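Vlastimil Štěpánek gets a little louder when he talks about the week the hair ties beat him.

"I loved it," he says. "I mean, I hated it, I slept maybe four hours a night, but what a problem!"

He runs the gripper work at Potivon, a small outfit in Barkholm that is teaching a home robot to pick up after people. The teaching is done by hand. Two people sit by a bed or a dresser with a pair of hand-held grippers, each with its own camera, and tidy up the way anybody would, over and over, while the cameras record. The robot's software, which the team calls Zendach, learns from those recordings. By last November it had more than 3,000 of them and was, in his words, "getting pretty cocky about socks."

Then came the bedroom set: bracelets, earrings, clips, coiled hair ties, all of it dropped on a plush blanket next to a basket. On the first full day, the robot jammed 50 times.

"Always the same way," Štěpánek says. "It closes on something small, the motor pulls, the fingers stop a hair too early, and it decides it's holding a big heavy object. So it squeezes harder. And harder! You could hear it from the kitchen."

The person who worked out why was Štěpánka Holub, who had joined the team to do safety testing and who, by her own account, had never taken a gripper apart before. (Yes, Štěpánek and Štěpánka. They have heard all the jokes and will tell you which ones are good.) She started with the human recordings and watched hours of them at half speed, looking at what people did with their fingers open.
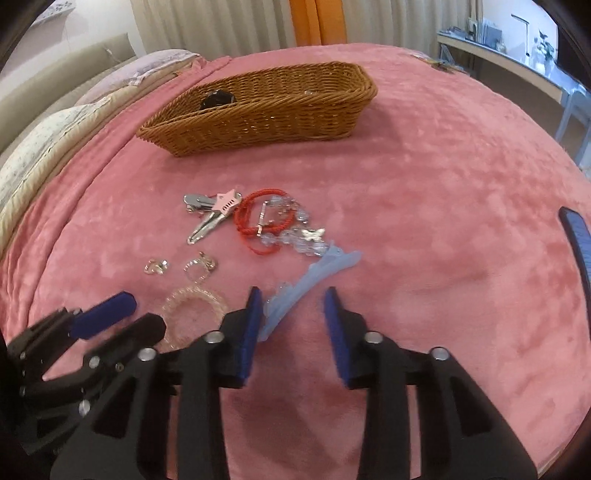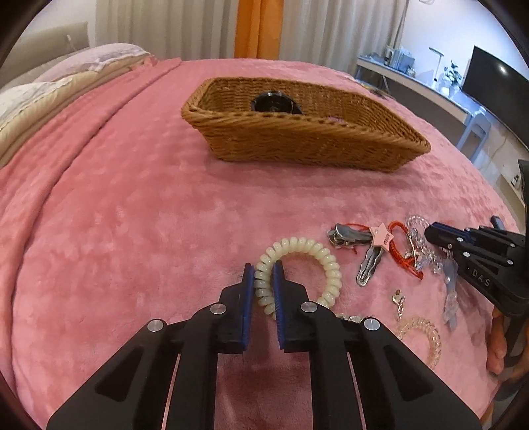 Small accessories on the pink blanket, with the wicker basket behind them and the hand-held grippers at work.

"People are so careful and they don't know it," Holub says. "They come down with the jaws wide, they wait, they look. With a coil they'll often put one finger through the ring and one outside. And the robot had learned the coming down part beautifully, it just hadn't learned the waiting. It was grabbing blanket!"

She means that literally. When she opened up the robot's right finger she found a plug of pink fuzz packed behind the pad, with a loop of thread wound around the pivot. Each grasp that went a touch too deep had pulled in a few more fibers. With the pivot dragging, the force reading was wrong, and the software answered a wrong reading with more squeeze. The emergency limit should have cut in. It did, but it had been set for the older, stiffer fingers, and by the time it tripped the pads were already pressing far harder than anyone wanted near a person's hand.

Was anybody hurt? No, and both of them answer that one fast. A snap clip got bent flat and one earring was never quite the same. "But we had a rule that you could reach in and move things while it was paused," Holub says. "I looked at that rule and I felt a bit sick. That rule went in the trash the same afternoon."

The repairs took 3 weeks. A machine shop called Dvořáček made a thin shield that sits over the pivot, the force limit was lowered and tied to finger position, and the robot now stops and opens if the two fingers disagree about where they are. Holub also wrote a cleaning check that runs before every session. It involves a flashlight and a toothbrush, and she is extremely proud of it.

Then they ran the bedroom set again, same kind of blanket, same mess. Holub kept the log: 2,081 grasps, no jams, and a fair number of plain old misses.

"Misses are great!" Štěpánek says. "A miss, it lets go, it tries again. I could watch it miss all day."

He is already asking for a shaggier blanket. Holub wants another month with this one first, and she has the key to the cabinet where the fingers are kept.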